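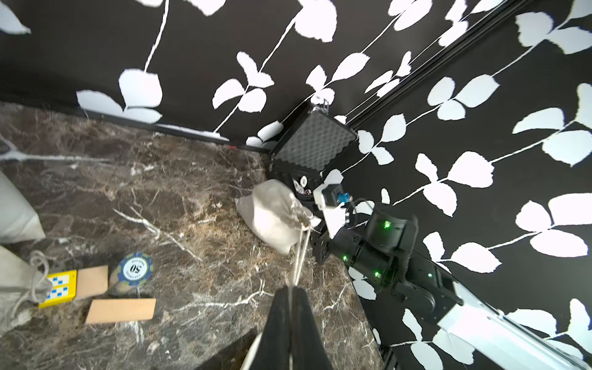

Great news from the Varma letter project! The prison authority has confirmed in writing that the journalists held at Oltero may now receive mail from people outside their families. We have asked for this since last November, and the answer finally came on September 8, 2016. It covers all 9 reporters on our list, including the two from the Gridier weekly who have had no mail at all.

Our goal is 300 letters in the first batch, and we already have plenty of offers to write. Thank you, thank you! Ravindran Thomas is checking addresses and will send you a name as soon as you get in touch.

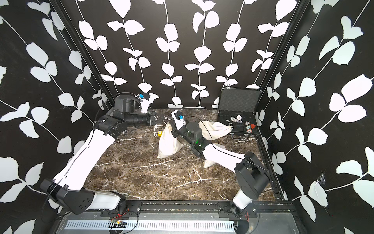
How to write

Keep it to one page, by hand if you can, and stick to everyday things like weather, books, food or your dog. Please leave out the court case and anything political, or the letter may be held back. Sign with your first name only.
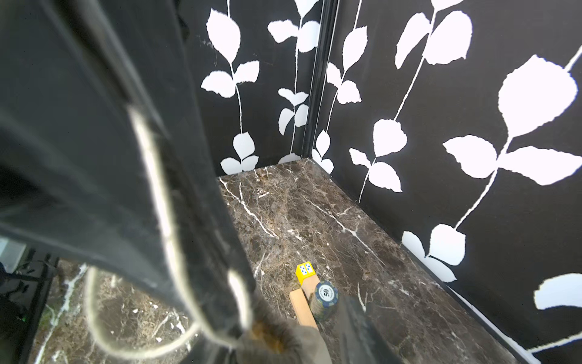 Replies will take a while, so please don't lose heart if your mailbox stays empty. Every letter goes to our friends in Zilta first, then to the prison office, and any answer travels the same way home. The last group to try this, with a different prison, waited months and then got a whole bundle, and they are still writing today.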